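Print this page | E-mail to a friend

Speaker notes, Dayana Agudelo, July 26, 2018
Bonus terms and how to write them so players can follow them

Thank you all so much for coming, and thanks to Stekden for the room (and the biscuits!). Pause here, let the people at the back find a seat.

Start with the Cliklow welcome offer. A match of up to 400 on the first deposit, lovely big banner, and then 51 separate clauses underneath. Read out the one on free spins, slowly, all of it. Ask for hands: who could explain that to their mum?

Then wagering. I always like to do this on the board, with real sums, as people nod along when you say "playthrough" and then go a bit quiet when you ask what it comes to in money.

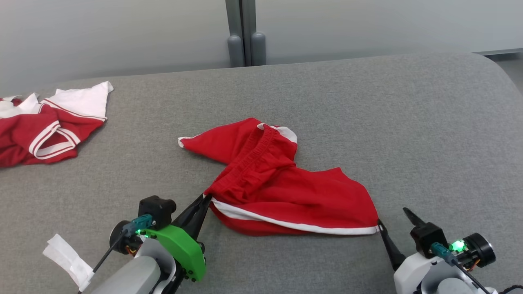
Red shorts, red and white jersey
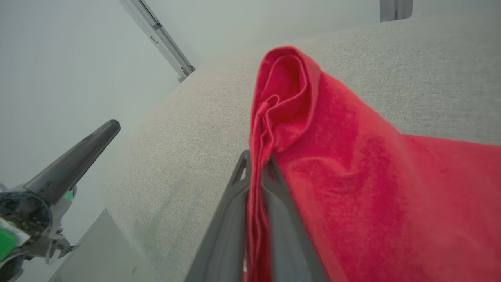
Go on to Revanmont next, and be kind, they did rewrite the whole lot last November. They now put the 2 things players ask about most, expiry date and maximum bet, right beside the deposit button. Their support team told me the chats have been much calmer, and I do believe them.

If there's time, the bit on slots counting in full and table games hardly counting at all. If not, skip to questions and hand round the printed sheet.

Shares: 2 | Comments: 0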